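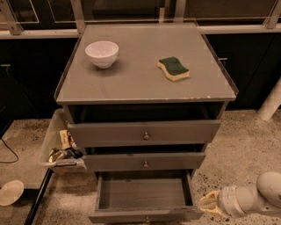

Plaltotus Home Forums > Furniture & Storage > Small gray chest as a snack station, clean it up or repaint?

marigold_attic
Posted Aug 25, 2020
Hi all, longtime reader and very occasional poster. I have a little gray wooden chest with three drawers and an open recess under the top, and I've been using it next to the kitchen doorway as a kind of snack and odds-and-ends station. The snacks live in a clear plastic bin on the left side, and the drawers are empty right now because I finally pulled everything out to give them a proper cleaning (birthday candles, takeout menus, a key to a bike lock I haven't owned in years, you know how it goes).

Now that it's empty I'm looking at the front edge of the top, and the paint has those small pale chips and scuffs all along it. The rest of the gray still looks good to me, kind of matte and soft. So do I touch up just the edge, or am I kidding myself and it needs a full repaint? I'd also love ideas for what to put in which drawer, because last time I just filled them as I went and we all know where that ended.

pinecone_lane
Oh, I love a little chest like this! I had one in a hallway for ages and I still miss it. Please don't repaint the whole thing. A sample pot of matching gray and a small artist's brush will do that front edge in an afternoon, and if it's a hair off in color you'll stop noticing by the weekend. Clean it first with the soft side of the sponge, though. I see you've got one of those green and yellow ones sitting on top, and the green side will take a matte finish right down to shiny spots. Ask me how I know.

tworoomsandacat
Going to disagree with pinecone, kindly. Touch-ups on a matte gray almost never blend. I did the edge of my Jatoi sideboard with paint from the very same can and it looked like I'd run a marker along it. If you're going to open a can at all, do the whole top. The sides and drawer fronts can stay as they are.

pinecone_lane
Did you sand the sideboard first, though? I feather the edge with a fine sanding pad before I go near it with a brush, and I thin the paint a tiny bit. Makes a world of difference.

tworoomsandacat
I did sand. I may have been impatient about it, I'll give you that much. Still say do the whole top.

harborhousekeeper
Leave it alone is my vote! It's a snack station, people are going to be grabbing at that front edge every single day and it will chip again by March. My grandmother's kitchen dresser was chipped from one end to the other and it was the piece everybody in the family wanted when she downsized.

For the drawers, I'd go by who uses them. We have small kids, so the bottom drawer is theirs (crackers, fruit leather, the boring healthy stuff they can have without asking) and the top one is for napkins, straws, bag clips and so on. The middle one is where I'd put refills, the unopened things, and then your bin on the side only has to hold what's being eaten this week.

marigold_attic
Oh, that's such a nice way to split it, thank you! My only worry with food in the drawers is crumbs. The insides are painted too, flat on the bottom, and I can see myself forgetting a sleeve of crackers in there until it turns to dust.

slowsundaybaker
Drawer liner, friend. I bought a roll of the Folov ribbed kind for my pantry and it lifts right out, you shake it over the sink and put it back. Cut it a smidge short at the back so it doesn't ride up when you push the drawer in.

Also, is the white bowl on top staying there? It's a sweet little bowl and I'd put clementines in it, or those wrapped mints. With the clear lip around the sides and back you don't have to worry about anything rolling off behind.

marigold_attic
The bowl is staying! I hadn't thought of clementines but that's going on the list. The sponge is going back to the kitchen, I promise.

oldlinencupboard
Can I put in a word for the open recess? Everybody skips it. In my old place we kept trays and placemats in ours, lying flat, and it was the handiest spot in the whole room. It does get dark in there, so nothing small or you'll lose it. Oka had some shallow woven trays a while back that slid in and out like an extra drawer, but measure your opening before you go shopping. I did not, and I now own a very nice tray that lives on top of the fridge.

harborhousekeeper
Seconding placemats. And a bit of plain candle wax rubbed on the drawer runners while they're empty, if yours are wood on wood. You won't get around to it once they're full.

marigold_attic
Placemats it is. I'm going to sleep on the paint question, though I'm leaning toward pinecone's little brush, with tworooms' full top as the backup plan if I make a mess of it. Will report back once the liner's in.

tworoomsandacat
Test your gray on the back first!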